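Trarside gripper comparison

The Trarside gripper comparison was a series of trials held in Stistutville in which two robot grippers were tested on the same small plastic and metal parts. It was organised by Baiba Laur and Nilton Ayala at the Rulton workshop, and the first trials began on 07/06/2021. The name comes from Trarside, the street where the workshop stood at that time.

Background

Rulton used a single robot arm for sorting and simple assembly of gear parts. The arm was delivered with a parallel gripper with two flat fingers. The operators found that this gripper held blocks and rods well, but often turned round parts a little when it closed. In the same year the company Nuchit offered a gripper with soft fingers, and Rulton asked Laur to compare both before any purchase was made. Ayala wrote the control program and later the short report on which most of the known information is based.

Method

Each gripper made 800 attempts, divided in 4 sets. The arm, the controller and the program stayed the same in all sets, and only the fingers and the closing force were changed. An attempt was counted as good when the part was lifted, carried to the second position and put down without falling. The closing force was chosen before each set and was not corrected during it.

The parts were put down by hand. In the first two sets they lay far from each other, and in the last two they were allowed to lie close together. The second arrangement was considered more similar to daily work, where the fingers must find space between neighbouring parts.

Cameras

A small camera at the wrist gave the position of the part to the controller. A second camera above the table was tried in the first set and then removed, as its view was blocked by the arm in the moment of closing. The wrist camera had fixed focus, and its pictures became soft at short distance. Laur considered this acceptable for finding the centre of a part, but not for counting teeth or for checking small damage.

Gears

Gears with a raised hub were treated as a separate group. Such a part can be gripped in two ways: by the outer rim, where the fingers touch the teeth, or by the hub, which is narrower and stands higher. The flat fingers gave better results on the hub. The soft fingers could hold both places, but on the rim they sometimes pulled the gear to one side when lifting. For this group the program looked for the dark bore and used it as the middle point of the grip.

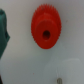

Red plastic gear with raised hub and central bore, seen by the wrist camera.

Results

The soft gripper had 40 failed attempts and the parallel gripper had 50. Ayala wrote in the report that this difference was too small to decide the question alone. The soft gripper was slower to open, and its fingers needed cleaning more often. The parallel gripper was more exact when putting the part down.

Later use

In July Rulton decided to keep the parallel gripper for gears and to use the Nuchit model for parts of irregular shape. The program for finding the bore remained in use with small changes. The comparison was not repeated with other arms, and the full list of attempts was not published.

See also

Robot end effector
Parallel gripper
Machine vision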